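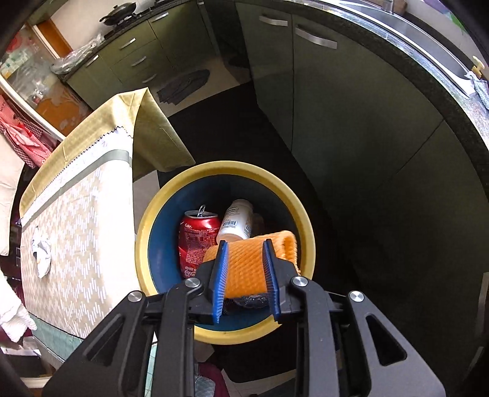 Small bin with the yellow rim, on duty beside the table. Orange fruit sleeve right above it.

1/ The Christmas things are packed, so now I do the January job: go through the kitchen and throw away what has no use. I share my notes because Pacita Ocampo asked me how I sort, and my answer became too long for a message.

2/ First rule of my house: the bin comes to the mess. I put it on the floor beside the table and I don't walk across the kitchen with every wrapper. My mother did it the same way with a bucket.

3/ Foam sleeves from fruit. I kept 14 of them in a drawer! I was sure I would wrap glasses in them one day. I moved flat two years ago and wrapped the glasses in towels. The sleeves can go.

4/ Our council doesn't take this foam with the recycling, I checked on their page. If yours does, lucky you. Please look before you copy me.

5/ The Coke can is in there too, I know, I know. The bin by the table is only for collecting. Afterwards I empty it on newspaper by the back door and cans go in their own bag. It takes five minutes and I listen to the radio.

6/ Pill bottles are a different story. Medicine that is left over goes back to the pharmacy, never in the bin and never in the sink. For an empty bottle I peel the label or go over my name with a black marker. Waldemar Makowska from downstairs uses them for screws, so sometimes he gets one.

7/ Mesh scrubbers: when it is flat and smells also after boiling, it is finished. I used to keep the old ones "for the oven". How many ovens do I have? One.

8/ Paper wrappers I leave on the tablecloth until the end, then I shake everything at once. This cloth is the beige one with the little white dashes. It is my working cloth, it may get dirty. The good one stays in the cupboard until Easter.

9/ Weronika Szczepańska is asking about the green cupboards. They were like this when we came. I wanted to paint them white the first winter and now I would be angry if somebody touched them -- the olive hides fingerprints very well. The long handles I wipe with a bit of vinegar in warm water.

10/ Still to do: the glass-fronted cabinet. There are packages at the back which I am afraid to read the date of. I found lentils there last January and they were older than my nephew's school career.

11/ Bram Prins writes that he does all his cupboards in 2 hours. Bravo, Bram. I do one shelf, then tea, then one shelf. On 7 January 2026 I have done three shelves and had four teas.

12/ If somebody has a good use for clean fruit sleeves, tell me before tomorrow evening. After that they leave the house.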